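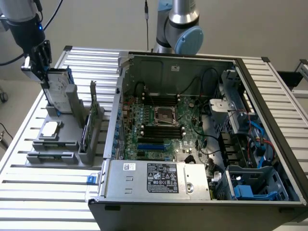
Weekly cell check, PC strip-down bench
Date: 2023-01-15
Checked by: Farzana Biswas

First check after the dropped drive, so I've gone on a bit in the comments. Sorry Sunil! Short version is we can run, but slowly.

1. Emergency stops, both arms
OK. Pressed each one with the arms moving at crawl speed. Both stopped, and both needed a proper reset before they'd budge again.

2. Gripper holding force
FAIL, then OK. This is what let us down. The gripper had a hard drive by the edge, lifted it clear and let go halfway to the tray (nobody hurt, drive very dented). Habibur put the test block in this morning and I could pull it out with two fingers, which I shouldn't be able to do. Pads were shiny and worn. New pads on, same test, couldn't shift it.

3. Dropped part detection
FAIL. The arm carried on to the tray and "placed" a drive it no longer had, quite happily. Thilini has found the grip check was switched off in the Pedura program - left over from testing in September, we think. It's back on. I want to see it catch a deliberate drop before I sign this one.

4. Speed limit
Set to 75 mm a second while a drive is in the gripper. Please leave it there until item 3 is signed, even if the queue is building up.

5. Cables on the arms
OK. I wiggled everything and ran both wrists through their full turn. No pinching or rubbing.

6. Fixture tray
OK. Clean, no cracks, doesn't rock on the rails. I did check the posts twice as the drive landed right next to them.

7. Computers coming in
OK, but a reminder from Shahnaz and me: unplugged from the mains before they go on the table, and no opening the power supply, ever. That goes for us as well as the arms.

8. Arm two keep-out zone
Comment only. It's parked behind the computer for now and I'd like it kept there while we do the drop test.

Next check: after the drop test, with Thilini there please.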